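Sarnell Fabric Shaver, corded
Item 1349
Sold by Avside Home Goods, Clunville

We held off on stocking a fabric shaver for a long time. Most of the ones we tried were battery models that ran strong for one sweater and then started dragging, and a shaver that drags is how you get holes. The Sarnell is the first one we've been willing to put on the shelf, and we still have a few complaints about it, listed further down.

What it does: it cuts pills off knits, fleece, and worn cotton. A metal guard presses the fabric flat, the pills poke up through the holes, and a spinning blade trims them. There is no secret to it. The box says it "restores" clothing. It doesn't. The fibers you shave off are gone, and a shirt that is thin before you start will be a little thinner when you finish.

The box also says the blades are good for 1000 garments. We have no idea how anyone would check that, and we'd ignore it. Change the blade when it starts to snag.

How to use it: lay the piece out on something hard and flat. A bed is too soft and an ironing board isn't much better. Smooth out every fold, keep zippers and buttons well away from the head, and go in small circles without pushing. If you feel the need to push, the blade is dull or the lint cup is full.
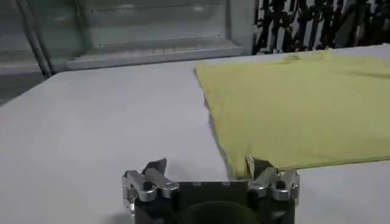 Start on the lowest guard setting and see how far that gets you. There are 2 settings, and the higher one is only for thick wool and blankets. On a T-shirt it will catch sooner or later, whatever the leaflet says about "all fabrics." Stay off lace, ribbed cuffs, anything with embroidery, and anything with a loose thread you haven't snipped.

Complaints. The cord is too short for most kitchens, so plan on an extension. The lint cup pops off if you bump it - over a dark rug, in our case. And the travel pouch is so thin we'd call it packaging.

In the box: shaver, one spare blade, cleaning brush, pouch.
Power: wall plug, no battery
Price: $32
Replacement blades: sold separately. The Nwankwo blades fit too, and we couldn't tell the difference.

Returns: unused, within a month. Used shavers can come back only if the motor fails. We can't do anything about a hole in a sweater, so try it on an old sock first.

Customer comment, posted 4/20/25
Bello Aliyu: Works fine on my fleece. Did nothing for an old acrylic cardigan - the pills came back after two washes. Three stars.

Our reply: That sounds right to us. Acrylic keeps pilling no matter what you run over it. Washing it inside out on cold may slow it down, but we wouldn't promise even that.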